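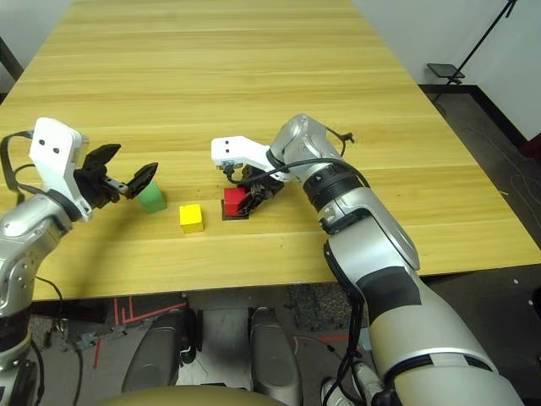
How long should you let a paste wax cure before you put things back on a table? I give it two full days, and longer if the room is cool.

I get asked this more than anything else since I started writing up the furniture I bring home, so I may as well put everything I know about wax in one post and point people to it.

I came to wax late. My father used polyurethane on every piece he owned and so did I for years. It's tough and it lasts, but once it scratches you are looking at sanding the whole top. With wax you rub in a bit more and move on. The tradeoff is that it doesn't protect much. A wet glass left overnight will leave a ring, and hot dishes need something under them every time.

The table that got me started was a drop-leaf I bought in Pindau from Kornél Bíró, who was clearing out his mother's house. It had a dull gray top and one hinge that had been put on with drywall screws. I paid 100 for it and he threw in a box of old tins, most of them dried solid. One was still good, a yellow wax labeled Szabó with the price sticker on the lid. I used that tin down to the metal. I've never found another one.

What I use now is Plaver, the clear one. They make a brown too, but the brown gets down into open grain and makes a light wood look dirty. I've also tried Skoduslow, which goes on easier and smells better, but it stayed tacky on me both times I used it. My sister swears by it. She lives somewhere drier, so that may be all there is to it.

The way I do it:

Clean the top with a rag and mineral spirits. Open a window. Let it flash off for an hour. If there's old wax you'll see it come up on the rag as a brown smear, and you keep going until the rag comes away clean. On the drop-leaf this took most of an afternoon.

Sand if it needs it. I stop at 220. I know people who go higher and I can't see the difference under wax.

Put the wax in a piece of old T-shirt, fold the cloth over it and squeeze so it comes through the weave. Work with the grain, thin. If you can see wax sitting on the surface you have put on too much. Too much wax is the cause of nearly every problem I've had. It doesn't harden, it grabs dust, and you end up taking it off with spirits and starting over.

Wait until it hazes. For me that's 15 or 20 minutes. Buff with a clean cloth, and then buff again with another clean cloth, and turn the cloth often.

Then leave it alone. After two days I put a second coat on and wait two more. The tins all say it's ready in an hour, and it's ready to touch in an hour. I set a lamp down on a fresh top once and it picked up a perfect print of the felt pads, which I had to rub out with more wax.

Josefien Van Dijk wrote to me in April about a big dining table she'd done with three coats in one day. It looked fine for a week and then everything stuck to it, napkins, placemats, the cat's hair. I told her to wipe the whole top down with spirits and put on one thin coat. She wrote back that it worked but that the spirits took some color out of one end where a stain had been touched up before she owned it. That's something to watch for. I should have told her to test underneath first, and I'm telling everyone now.

A few other things people have asked.

You can put wax over shellac, and it's a good combination. You can put it over polyurethane too, but it mostly just makes it shinier for a while. You can't put polyurethane over wax. It won't stick, and you will be scraping it off in sheets.

I rewax the kitchen table every spring and fall. The side tables get it when I remember. The hall bench hasn't been done in 7 years and it's fine, but all that ever sits on it is mail and gloves.

For water rings, try a little wax and the finest steel wool you can buy, going with the grain, light pressure. White rings usually come out. Black ones are down in the wood and they mostly don't.

Don't leave used rags in a pile. Plain paste wax isn't as bad as linseed oil for this, but I lay mine all out flat on the driveway and let them dry before they go in the trash, so I don't have to remember which rag had what on it.

I don't wax cutting boards. Those get mineral oil.

I still have the drop-leaf. It's in the back room with the leaves down. The hinge got proper screws the first week, although one hole was so chewed up that I had to glue in a dowel and drill it again. There's a number on the underside, 958, written in pencil in large figures. I asked Kornél and he had no idea. I used to think it was a maker's number, but it's on the bottom of a replacement board, so it could just as easily be a lumberyard mark. I waxed around it.

Next up is a blanket chest with a split lid. I haven't decided whether to glue it or leave it.

Posted June 14, 2021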